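Kovano library hours cut from June

Opening hours at Kovano library will drop from June, with the late session going and the doors shutting at 2 on three afternoons. The council says the change is down to staffing. It was agreed last night after a long meeting and a petition of 3247 names.

No jobs to go, we're told. Two posts that have sat empty since winter won't be filled. Holds can still be picked up from the Cimilen Road desk, and the returns slot stays open overnight.
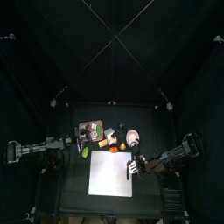

The homework club moves to the Tarolau hall for now. Same days, slightly earlier start – parents should get a letter before half term. The hall is free for the first 18 weeks, after that somebody has to find the hire money and teh council hasn't said who.

Campaigners wanted a delay untill the autumn. That was voted down. A smaller ask, keeping the reading room heated and open on late evenings without staff, goes back to officers for costing. Early guess is 2000 a year, mostly heating and insurance.
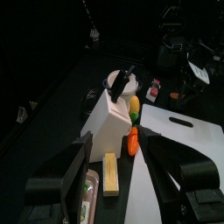

Ataahua Trevaskis told the meeting the late session was the only one shift workers could get to, and asked why it was first on the list. She wants the visitor figures for each session published before anything changes.

Council leaders said they would look at it. New timetable up at the front desk and on the Woo Street noticeboard by the end of the month.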